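Notebook, wrist rig, March

Grip force fault again. Writing it down properly this time, as the last entry just says "weird, look into this," which I did not.

Started at 9:40 with the Rullis controller at the usual settings and the overnight job reloaded. Closing force limit 25 N. First stretch of cycles fine. Then at cycle 200 the fingers closed, reported a good grasp, and kept closing. No alarm. The force reading sat flat at the limit like a student who has memorized one answer. I hit the stop at the bench. It stopped, so that much of the safety chain earns its keep.

Checked:
– finger screws, tight
– cable at the wrist, no nicks, reseated it anyway
– supply voltage, fine
– Drarnix force board, green light on, which tells me it has a green light

Restarted at 11:15. Ran clean past 200, so naturally I decided I had fixed it and went to get coffee. Same fault at 536, with me on the wrong side of the room. The part took a dent and the log took nothing. As far as the log is concerned, 536 was one of our better grasps.

Pulled the raw values off the board after lunch. The force number stops updating a short while before each fault. It doesn't drop to zero or go out of range, it just repeats the last good value forever, and the controller believes it. The stale-data check is supposed to catch exactly this. Found it in the Ginico config, set to 0. I had assumed 0 meant strict. It means off. The manual has this on a page I have apparently opened before, judging by the coffee ring.

Set the check to trip after three repeated readings and put the hard current limit back in (also off, also me, from the Sorrentino demo). Unplugged the force board mid-close on purpose: fault raised, fingers stopped. Did it again with the foam block in. Same.

Doesn't explain why the board freezes in the first place. Swapping in the spare tomorrow. Until then nobody reaches past the tape line with the drive live, and that includes whoever is writing this.

Long run is at cycle 649 now and still going, with the check on. Not going for coffee.
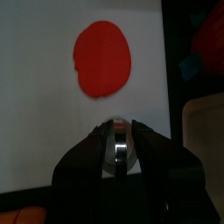 Read this before you swap the board, please. We had the same freeze on the other arm and the spare did it too. Ours went away when we moved the force cable out of the bundle with the motor leads. Try that first with the old board still in, otherwise you'll change two things and learn nothing. And can we get the 0 setting blocked in the config? I would have read it as strict as well.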